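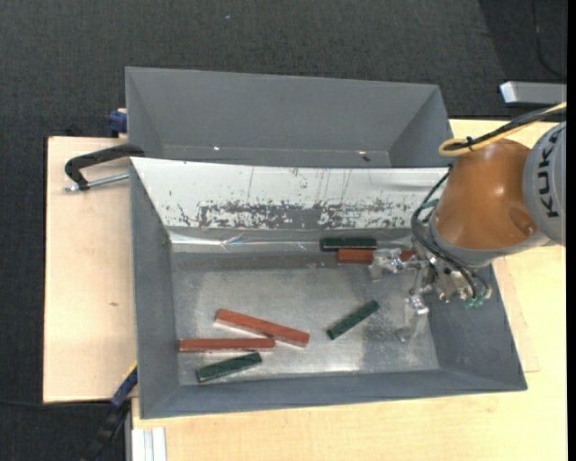 Section 5. Fitting and Care of the Casier Night Guard

This section applies to all Casier custom night guards supplied through the Nevham Dental Laboratory. Please read it in full before the first use. It does not replace the instructions given by your dentist.

5.1 Before first use

1. Wash your hands with soap and water.
2. Check that the patient code on the pouch matches the code on your fitting card.
3. Rinse the guard under cool running water.
4. Brush and floss as usual.

5.2 Inserting the guard

1. Hold the guard with the smooth side facing your tongue.
2. Place it over the back teeth on both sides.
3. Press upward with both thumbs until it is fully seated. Do not bite the guard into place.
4. Close your mouth gently and check that the contact feels even.

Note: Mild tightness is common during the first 9 nights. If tightness continues after this period, contact the fitting clinic for an adjustment.

5.3 Removing the guard

1. Loosen the back edges first, one side and then the other.
2. Draw the guard down evenly. Pulling from the front only may crack it.

5.4 Cleaning and storage

1. Brush the guard each morning with a soft toothbrush and cool water. Toothpaste should not be used.
2. Once a week, soak it in Ansari cleaning solution for 21 minutes, then rinse well.
3. Let the guard air dry before closing the case.

CAUTION: Hot water will change the shape of the guard. Keep it away from dishwashers, heaters, and parked cars.

CAUTION: Stop using the guard and call your dentist if you notice sores, swelling, jaw pain, or a loose tooth.

5.5 Review and replacement

Bring the guard to every checkup. A guard that is split, warped, or worn through must not be repaired at home — return it to the Kundthorpe service desk in its case, together with the fitting card. Replacement guards are made from the stored scan unless your dentist requests a new one.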